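Simulation deserves a full place in the school robotics competition
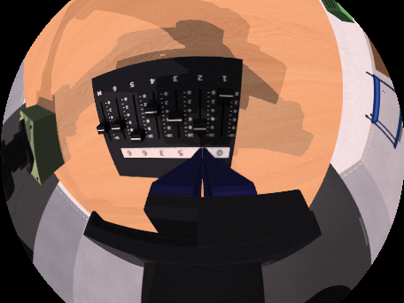 Demetrius Park wrote to the Jarkdale schools newsletter in April that a pupil who has never had to pick a dropped screw off the floor has not yet done robotics, and that marks given for simulated work are marks given too cheaply. His letter drew a good deal of agreement. It deserves a considered answer.

The Jarkdale club has 40 members and 3 physical arms. Under the former rules, a pupil could expect one short turn at a machine in each session, and the more confident pupils tended to receive more than that. The simulated task, in which the gripper must bring the sliders of a mixing panel to given positions, is open to every member at the same time. A pupil may attempt it at seven in the evening, fail, change one line and try again.

Mr Park is right that a simulated slider does not stick as a real one does. The Ilolier rules already allow for this. Each team must submit a written log of 120 attempts, including the failures, and must explain to the judges what it changed and why. Arlo Haddad, in his reply to the newsletter, observed that the logs were harder to mark than any demonstration he had judged - and more useful to the pupils who wrote them.

The present weighting, under which simulated tasks carry a quarter of the total, should be raised to one half. The final round should remain on physical equipment. Schools that wish to comment on the proposal may write to the competition office before the summer term ends.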